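Notes on Choosing Paint Colors for a Small Home

May 2023

The selection of interior colors is often treated as the last decision in a home project. It deserves a place near the start. The following notes record the approach taken in the repainting of a two-bedroom apartment in Cammont, and are offered to readers who are planning similar work.

The first task was to settle which rooms would be painted and in what order. The hallway was done first, as every other room opens from it. A color that looks pleasant in a closed bedroom may look quite different when seen through a doorway next to another wall. For this reason the hallway received a plain warm white from the Kohlhase range, and all other choices were tested against it.

Test patches are strongly advised. Small printed cards do not give a fair account of a color, particularly a dark one. Each patch in this project was painted on heavy paper, given two coats, and moved from wall to wall over several days. The paper was left with a white border of one inch. Patches painted directly on the wall leave a raised outline that shows through later coats, and one such outline remains visible behind the bedroom door to this day.

A total of 11 colors were tested. Four were rejected the same evening. A green that had been admired in the Hurkico showroom turned gray under the kitchen lamp, and a pale yellow made the bathroom tile look dirty. The final list contained a violet for the study, a muted mustard for the kitchen alcove, and a brick red for the inside of the bookcase.

These three are not commonly placed together, and some hesitation is understandable. Strong colors are easier to live with when they are slightly dulled and when one of them is given most of the space. In the apartment the violet covers two full walls, while the mustard and the red are confined to small areas.
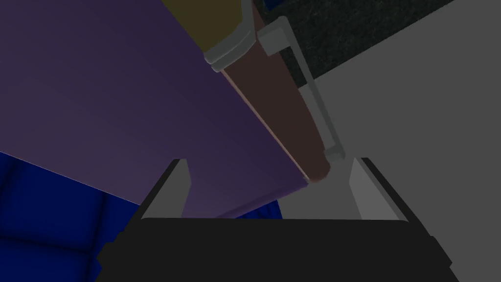

Purple, reddish brown and olive yellow, with pale gray between the last two.

A neutral band between two strong colors is a useful device. In the study, a strip of light gray trim separates the violet wall from the red bookcase. Without the trim the two colors seemed to pull at each other, and the edge was hard to look at for long. The same gray was used on the window frames and on the one radiator that could not be removed.

The matter of finish should also be addressed. Flat paint hides uneven plaster and gives dark colors a soft appearance, but it marks easily. An eggshell finish was therefore used in the kitchen alcove and the hallway. The study walls are flat. They have already been marked twice by the back of a chair, and touching up has been only partly successful -- the repaired spots can be seen in the late afternoon.

With regard to cost, the paint for the whole apartment came to 442 dollars, including primer. A budget of 200 dollars had been set at the outset and was plainly too low. The red required three coats over a gray primer, and a second can had to be ordered from Donent, which took nine days to arrive.

The bedrooms remain to be done. A soft blue is under consideration for the larger one, and two patches are presently taped beside the closet.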